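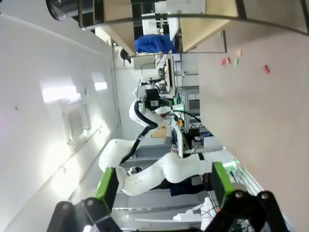
Why do small pieces of paper stay on shared work tables after the larger items are put away? In our material, people clear first what they can name, such as a tool, a cup or a folder, and a scrap has no name and no place to go back to.

**Figure 1.** Pale beige table surface with three pink paper scraps and one green one; ceiling with two light panels and a square air vent.

### 3.2 Small remains on shared tables

We collected 736 entries from the table logs of the Uvosberg rooms, beginning in December. Of these, 153 mention paper remains. The entries were coded by the first author and then again by Corrado Donati, and the two codings differed in 58 cases. These cases were discussed and most of them were moved to the class "left, not noticed".

Color seems to matter less than we expected. Pink and green scraps, as in Figure 1, are easy to see on a pale surface — but the logs report them as often as white ones. Size had a clearer effect. Pieces smaller than a stamp were usually left until the whole table was wiped.

The earlier Zitach study reached a similar result with 400 entries, although its tables were used by one person at a time. We therefore keep its term "residual item" and apply it also to tape ends and labels. Staples are treated separately in Section 3.3.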